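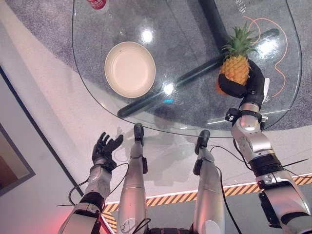
Figure 4. Round bowl on a glass tabletop, seen from above.

4.2 Loss of Stretch in Cased and Sewn-On Waistbands

Waistbands were made up in eight elastics, each in a cased version and a version sewn directly to the fabric edge. The fabric was a plain cotton lawn supplied by Drevoseo, prewashed and pressed before cutting. Braided and knitted elastics came from Julent; the woven types were bought over the counter in Tan. All elastic was cut to the same relaxed length and joined with an overlapped zigzag seam. Casings were stitched with a straight stitch and closed by hand at the center back.

Each band was stretched on the Elex frame for 1,130 cycles and left to rest overnight. Relaxed length was then read with the band lying flat and without tension. Growth is reported as the change from the relaxed length of the finished band, and not from that of the cut elastic, as the sewn-on bands had already lengthened during stitching. This initial lengthening was greatest in the braided elastics, where needle penetration damaged the rubber cores. It was small in the woven elastics and did not depend on stitch length.

Cased bands kept more of their stretch than sewn-on bands in every braided sample. For the knitted elastics the two methods could not be separated. Twisting inside the casing was seen in four of the bands, all with casings cut wider than the elastic required, and these were measured after the twist had been worked out by hand. 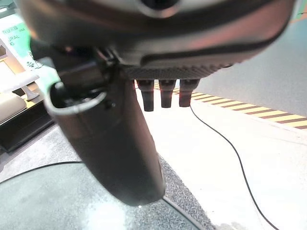 One home sewer in the wear trial wrote that a twisted casing bothered her far more than a loose one, and that she would sooner replace the elastic every year than straighten it after every wash. Similar remarks appeared on other trial forms, mainly for skirts with a narrow band. Stitching in the ditch at the side seams stopped the twist but made later replacement slower, and the small loss of stretch at the stitched points fell within the reading error of the frame.
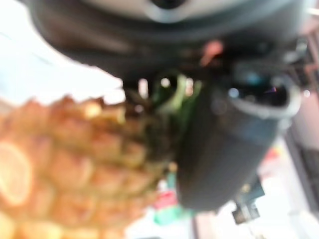
4.3 Rolled Hems on Shortened Skirts

Hem samples were cut from the same lawn, on the straight grain and on the bias. Bias samples hung for a night before trimming.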